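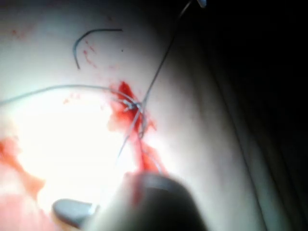 Matar (parc houlomoteur)

Matar est un projet de parc houlomoteur raccordé au réseau, développé par la société Nallex au large de la presqu'île de Noltano. Il convertit le mouvement de la houle en électricité au moyen de flotteurs articulés, ancrés par 50 mètres de fond. Le parc compte 64 flotteurs répartis sur deux lignes parallèles à la côte.

Historique

Le projet est issu des travaux d'Elias Karaki, ingénieur hydraulicien, sur l'amortissement des corps flottants en mer courte. Un premier prototype, à échelle réduite, fut testé en bassin puis mouillé pendant un hiver dans l'avant-port de Noltano. Les essais mirent en évidence une usure rapide des joints de vérin, ce qui conduisit à abandonner l'huile minérale au profit d'un circuit à eau douce.

Nallex reprit les brevets l'année suivante et confia la fabrication des coques à Fimonwood, chantier spécialisé dans les structures composites. La mise à l'eau des premiers flotteurs eut lieu en juin. Le raccordement de la seconde ligne prit du retard à la suite d'un défaut d'isolation sur le câble d'exportation, qui dut être relevé et réparé à terre.

Caractéristiques techniques

Chaque flotteur est formé de deux caissons reliés par une charnière. Le mouvement relatif des caissons actionne des vérins qui mettent le fluide sous pression et alimentent une turbine. Un accumulateur lisse la production entre deux vagues. 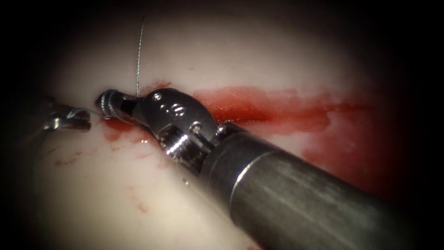 L'électricité est collectée par un poste immergé, puis acheminée vers la côte par un câble long de 7 kilomètres, ensouillé sur la majeure partie de son tracé. Par mer forte - au-delà d'un seuil fixé par l'exploitant - les vérins sont découplés et les flotteurs suivent librement la houle.

Exploitation

La production varie fortement selon la saison, l'essentiel étant fourni entre l'automne et le début du printemps. Durant sa première année complète, le parc a livré près de 793 mégawattheures au réseau local. La maintenance est assurée depuis le port de Noltano, où les flotteurs sont remorqués pour carénage.

Débats

L'implantation a été contestée par des pêcheurs côtiers, en raison de l'interdiction des arts traînants dans le périmètre. Un chenal de transit a été ouvert entre les deux lignes. La biologiste Lama Khoury a par ailleurs demandé un suivi acoustique de longue durée, les mesures initiales ayant été faites par mer calme seulement. Ce suivi est en cours.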